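Bench Keeper Wanted, Part-Time
Darkau Shared Workshop

Things at Darkau have a place. We would like to hire somebody who believes this.

The job is to look after the small-tools bench and the pegboard behind it. Members take down a pair of scissors or a screwdriver, do whatever they came to do, and leave it on the table to be discovered by the next person, who leaves it slightly to the left. You will hang it back up. Then you will do it again, and we will pay you.

What you'd be doing:

Returning scissors, pliers and tape to their hooks and screwdrivers to the cup, before opening and at 4 in the afternoon.

Keeping the inventory. The last full count came to 1,858 items across the building, a figure that Junhao Tian defends with some heat. The bench is a small share of it.

Ordering tape. We go through about 900 rolls a year and have stopped asking where.

Deciding which hook is for what. The current layout dates from Iris, our previous space, and made more sense on a longer wall.

Who we're after:

You can tell a pair of pliers that needs oil from one that needs retiring. You can ask a grown adult to put something back without starting a feud. Workshop experience is welcome, and so is a spell in a library, a school kitchen or a theater prop room. Strong opinions about pegboard are fine. Label makers are provided, within reason.

Hours and pay:

Mornings and late afternoons, starting in September. Pay is $2,000 a month, plus free bench time and a locker that nearly closes.

To apply, send a short letter to Mirjam Wuyts at the front desk. Skip the résumé if you like, but tell us how you would arrange this wall and what you would move first. Sketches are welcome. Drop-ins are too, if you don't mind being handed something to hang up. 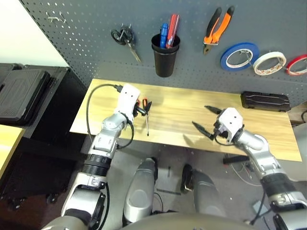
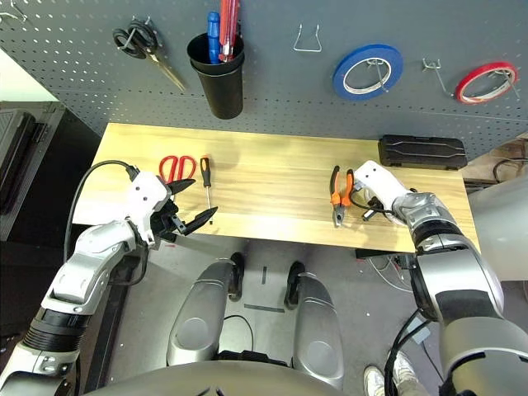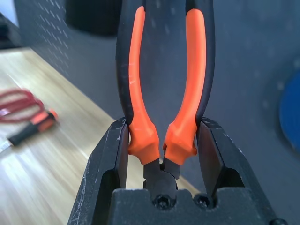
Arnout Geerts
Workshop Manager, Darkau

The orange-and-black pliers are staying, whatever your sketch says. Everything else on the pegboard is open to discussion, including the order of the tape. Letters get read as they come in, usually over lunch, and we answer all of them.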